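5.2 Stalls during tray removal

Most failures in the January runs were boring. Grasp missed, tray stayed put, retry. The one we spend this section on is different becuase the controller reported success the whole way through.

Setup as in Section 4. Tower on its side panel rig, panel off, wrist camera on, arm homed outside the chassis. The Jitaru planner picks a tray, the gripper goes in, squeezes the handle, pulls back along the rail. Force limit on the pull was 45 N, raised to 50 N on a second attempt. Whole cycle is logged by Hostura, our recorder – joint torques, finger position, one wrist image per step.

Run 1314. First squeeze normal. Pull starts, torque climbs, tray does not move. The planner should have aborted here. Instead the finger position drifted closed by a small amount and the slip check read that as the handle releasing, so the state machine moved on to "extract" with the tray still latched. The arm then pulled at the higher limit until the wrist joint tripped its own protection. By that time the rail on one side was bent outward. No injury, operator (N. Tully) was behind the screen, but she hit the stop after the trip and not before, since the console was still showing green.

We went back through the logs for the same pattern. Run 3525 has it too, milder. Same drift, same early transition, only the tray came free on its own and the run was counted as a sucess. It has been removed from the totals in Table 3.

Cause, as far as we can tell, is two things stacked up. The slip check uses finger position alone, no torque. And the fingertip compresses under load – Cui measured this on the bench afterward – by enough to cross the threshold that was tuned on the older, stiffer Kilberg tips. We changed the tips in the fall and did not retune. That one is on us.

Vision did not help. The tray pose estimate is taken once, before contact, and never refreshed. Bright metal inside the cage is hard on the estimator in any case (Fig. 7); several of the pre-contact poses had low confidence and we let them through. With a fresh estimate after the pull, "tray has not moved" would have been an easy call. Bakilana and Lu are testing this now, results not in yet.

Changes made so far. Slip check now needs a torque drop along with finger motion. Second attempt at 50 N is disabled. Console goes amber whenever the pull force passes the first limit, whatever the state machine thinks. Wrist trip is treated as a fault that needs a person to clear it, previously it would auto reset after a pause. We have not rerun the full set with these, only short checks on the Nudport bench unit, so the numbers in Table 3 are for the old controller.

Figure 7. Wrist camera view into the open tower, with the gripper at the drive cage. Note glare on the metal of the cage and on the top of the drive.

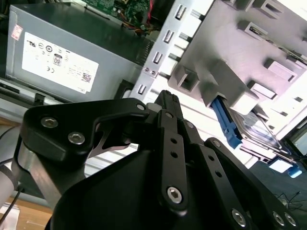 5.3 SAFETY NOTES

Anyone copying this setup: wire the stop to the arm's power stage directly. Ours went through the planner host at first.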